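Grollercombe, April 10, 2024

SKOV PUTS ITS CAP SORTING ADVICE TO THE TEST, AND DROPS HALF OF IT

Skov, the secondhand clothing and repair shop in Grollercombe, today released its new guide to sorting and storing baseball caps. It is shorter than the old one. Much of what we used to tell customers didn't hold up, and we would sooner say so than keep printing it.

The guide replaces a leaflet we handed out until last December. That leaflet promised a tidy cap shelf in 5 minutes. We have not met anyone who managed it, and our own staff certainly didn't. It also recommended stacking caps by colour, a habit that looks good in a shop window and does very little for the caps.

For the new version we went through 526 caps that came in by donation and trade. Most were ordinary ball caps, the sort that pile up by the back door in any household with kids or a curling team. We sorted them on a plain white table, which shows up lint and stray threads better than a dark one. That much of the old advice we have kept.

What we now doubt:

Plastic cap formers. We were sold on these by a supplier's brochure and bought 60 of them. Caps with a stiff front didn't need them. Soft caps sat nicely while the former was in and slumped again once it came out. They are not harmful, but we can't tell anyone to spend money on them.

Folding one side of the crown into the other. This saves room, and we understand why people do it. It also leaves a crease across the front panels that can be hard to shift, and embroidery makes it worse. If space is that tight, own fewer caps.

Scented drawer sheets. They make a cap smell like a scented drawer sheet.

What we still recommend is dull. Check the sweatband first. Look along the seams and around the top button, where the panels all meet and where wear is easy to miss. Trim loose threads with small scissors and don't pull them. Set flat brims and curved brims in separate rows, whatever their colour -- a flat brim shoved under a curved one ends up neither. Caps with raised lettering go at the front of the row, with nothing pressing on the stitching.

A cream cap against a white panel, then cream and pink caps on the sorting table, with a black one among them in the second view: 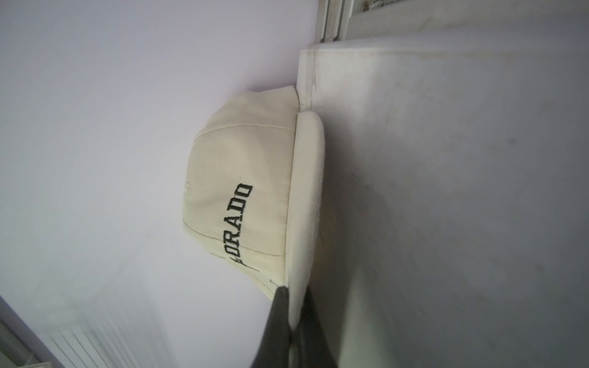
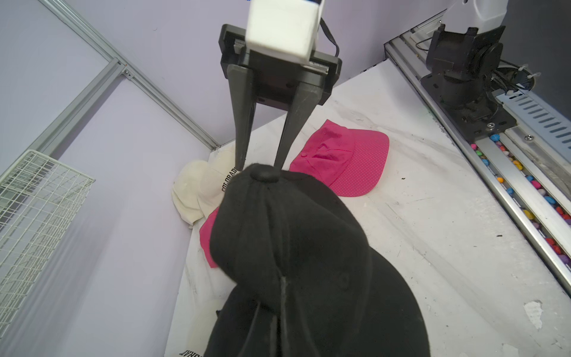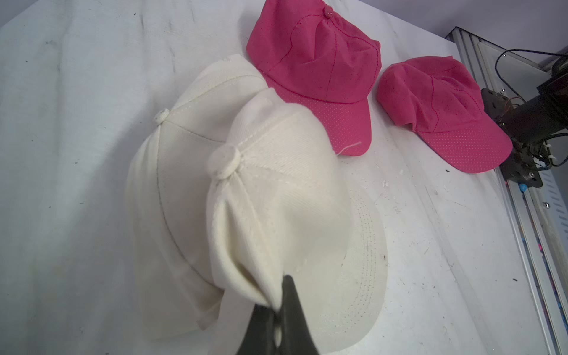

Pale caps deserve a word of caution. Plenty of websites claim that a cream cap can be brought back to new with baking soda and a toothbrush. We tried it on several and the results were mixed at best. Stiff bristles roughed up the twill, and on two caps the cleaned patch stood out more than the mark had. A damp cloth and a little patience did as well as anything, and some marks simply stayed.

We have also been asked about Ekuseo, the storage rack now on sale in a number of shops. It holds caps, as the box says. So does a shelf. We have no quarrel with the rack, but we do not stock it and the guide does not mention it.

The first printing is 200 copies, free at the counter in Grollercombe and at our smaller shop in Drarnolness while they last. Anyone still holding the old leaflet is welcome to bring it in for recycling. Caps in wearable shape are accepted at both shops during opening hours -- please empty the car first and the closet second, as we can only take one bag per visit.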